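Chapter 5
Plastics in the Home

What this chapter covers
– How household plastics are shaped
– Why color is part of the material and not a coating
– Reading the form of an object for clues to how it was made
– Sorting, cleaning and storing plastic goods

Key terms: pellet, mold, gate mark, pigment, nesting, draft

Walk through any home and you will touch plastic many times before you reach the back door. Light switches, toothbrushes, bottle caps, chair feet, measuring cups and toys are all made from it. Chapter 4 dealt with wood and metal, which are usually cut, bent or joined. Plastic is different. Most of the plastic goods in a home were once small pellets that were heated until soft and then forced into a mold. The part cooled, the mold opened, and the part was pushed out in its finished shape.

This way of working affects nearly everything about the object. Sharp inside corners are hard to fill and tend to crack, so designers round them. Walls are kept thin and even so that they cool at the same rate. Sides lean outward slightly, a feature called draft, so that the part will slide out of the mold. Draft is also the reason that so many bowls, cups and scoops of one size will sit inside each other.

Color is usually added before molding. A small amount of pigment is mixed with the pellets, and the whole part comes out the same color all the way through. If you scratch a painted tin box, the gray metal shows. If you scratch a colored plastic spoon, you see more of the same color. The surface may be glossy or dull depending on how smooth the inside of the mold was.

A survey in Thaweesak

In January, Yupin Yimyam asked the students in her home technology class in Thaweesak to list the plastic goods in one room of their homes. Sombat Noiphan chose the kitchen and listed 51. Sunee Thongsuk chose the room where her younger brothers play and listed 60, of which 19 had a hole made for hanging or threading. Her notes pointed out that pieces with holes were found on the floor just as often as pieces without them – a hook on the wall only helps if someone uses it.

The class then talked about what a hole does to a part. It saves a little material and gives the user a place for a cord or hook. It can also be a weak point. When plastic flows around the pin that forms the hole, the two streams meet on the far side and leave a faint seam. A hole placed too close to an edge may split there. The usual answer is to put it in a wide, rounded end, where there is enough material on all sides.
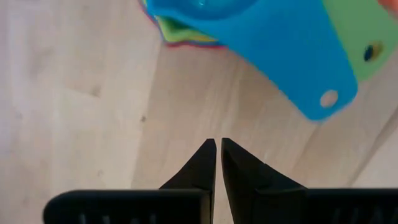 5.1 Looking at Form

Before you look up what an object is made of, study it closely. Hold it near a window and turn it slowly. Look for a thin raised line along the edge, where the two halves of the mold met. Look also for a small round spot or rough dot, called a gate mark, where the soft plastic entered.

Choose one plastic object from your home and write down its color, its finish, and whether its corners are sharp or rounded. Note any holes and how far they are from the nearest edge. Keep your notes for use in Section 5.2, where you will compare them with those of a partner.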